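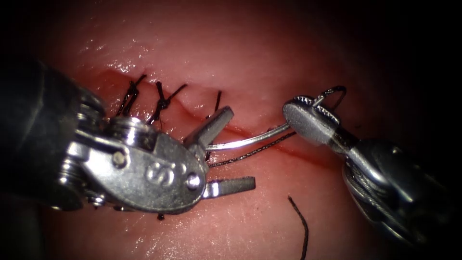
Figure 3. Interrupted suturing with two robotic instruments. The right instrument holds the needle; three stitches are in place along the incision.

Home | Current issue | Past issues | For authors | Contact

May issue. Wulan Tarigan, Kumaresan Arumugam and Lambros Sfakianakis

4. What changed for the people in the room

4.1 The bench and the console

Closing a short incision was the task we had most looked forward to studying, and it did not disappoint. At Skernton the suturing bench has been part of the working week for years, and almost everyone who trains there has spent a Friday afternoon bent over it with a needle driver in one hand and forceps in the other. When the Tumeo assist software came in, the bench work moved to the console. The software can carry out parts of a stitch by itself, with a surgeon or trainee supervising, and it gives back control the moment the supervisor touches the handles. We wanted to know what that does to a person's day, and to their sense of the craft.

The 20 staff who took part in our interviews came from three groups: surgeons, scrub nurses and the technicians who look after the instruments. We asked each of them to watch a closure being done and to talk us through it as it went along. These sessions were a delight to run. People who had told us beforehand that they had "nothing much to say about robots" talked for the better part of an hour.
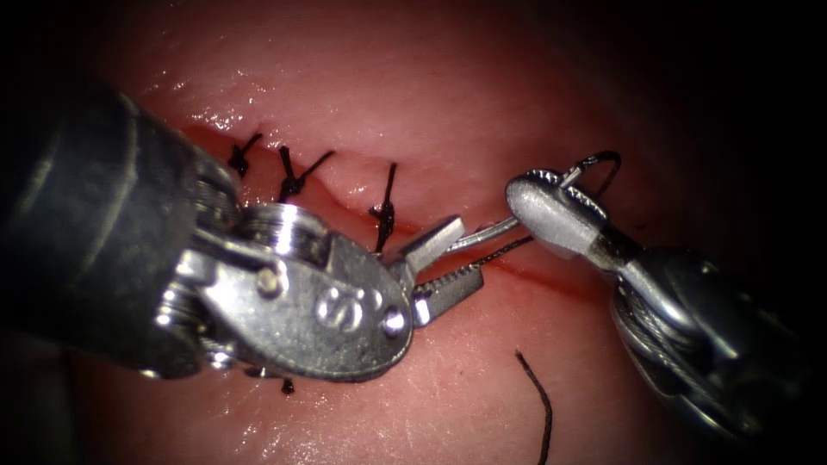 Supervision was the word that came up most often, and it covers a good deal more than we had assumed. A supervisor at the Skernton console is reading the next few movements before they are made, and several described a kind of rehearsal in the hands, fingers shifting slightly on the handles with nothing being asked of them. The handover of the needle drew the closest attention. With the needle reaching from one closed set of jaws into the slightly open jaws opposite, as in the second view, our participants leaned in and went quiet. Kumaresan Arumugam, who ran these sessions, began marking the silences in his notes, and they line up beautifully with the transfers. One senior surgeon told him, "I'm doing the stitch too, I'm just not moving."

That remark has shaped much of our thinking. It suggests that attention during assisted work is bunched up around particular moments, and that a roster which treats an hour of supervision as an easy hour has the load wrong. At Toltancombe, where the same software was introduced 2 months later, supervisors were at first given paperwork to finish at the console. The practice was dropped at the request of the surgeons, and we think they were quite right.

Scrub nurses told a different story. Their work used to follow the surgeon's voice and posture – a lifted elbow, a half-turned head – and those cues are much weaker when the surgeon is seated away from the bench. Sutrisno Tjoa, a scrub nurse at Skernton, now follows the monitor and has taught himself to call needle positions out loud. The calling has caught on. It was never in the training package, and we were thrilled to find it already being passed on to new staff as if it had always been there.
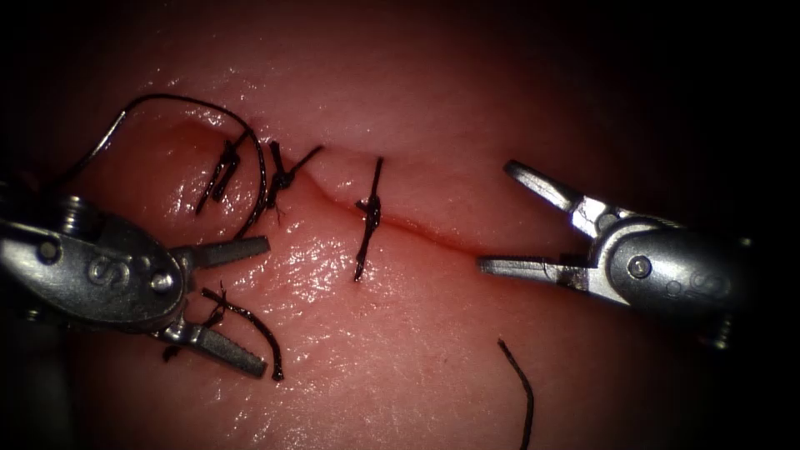 4.2 Trainees and the question of practice

The worry we heard most from teachers was that trainees would lose their hands. If the software drives the needle, where does the learner get the hundreds of dull repetitions that make a good stitch? It is a fair question and our data cannot settle it. What we can report is how the trainees themselves used the system when the choice was left to them. Of more than 50 practice closures in the logbooks, a good share were begun in assisted mode and finished by hand. Amirul Ginting, then in his first year on the console, would let the software place a stitch and then take over for the next, trying to match its spacing.
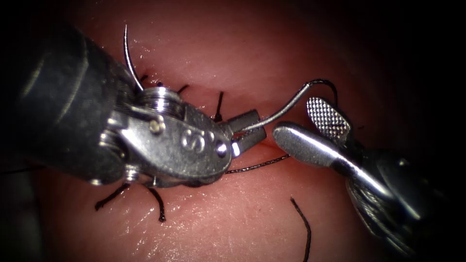

Others did the reverse, stitching by hand first and saving the assisted run for comparison. Both habits grew up without instruction, and both make the software into something like a patient colleague at the next bench. The teachers have since started sitting in on these runs, and the talk that follows is livelier than anything we recorded in the formal debriefs. Trainees argue with the spacing. They ask why a needle was regrasped. One admitted she had never thought about where her loose thread was lying until she had to watch somebody else's.

Technicians saw their hours change as well, mostly for the better. Instrument checks moved from the end of the day to the gaps between sessions, and the Tian tracking sheet, once filled in from memory, is now completed at the bench. Two of the technicians have asked to train as console supervisors. The present job descriptions make no room for that, and we return to the matter in Section 5.

Correspondence: Wulan Tarigan, Skernton | © The authors | Back to top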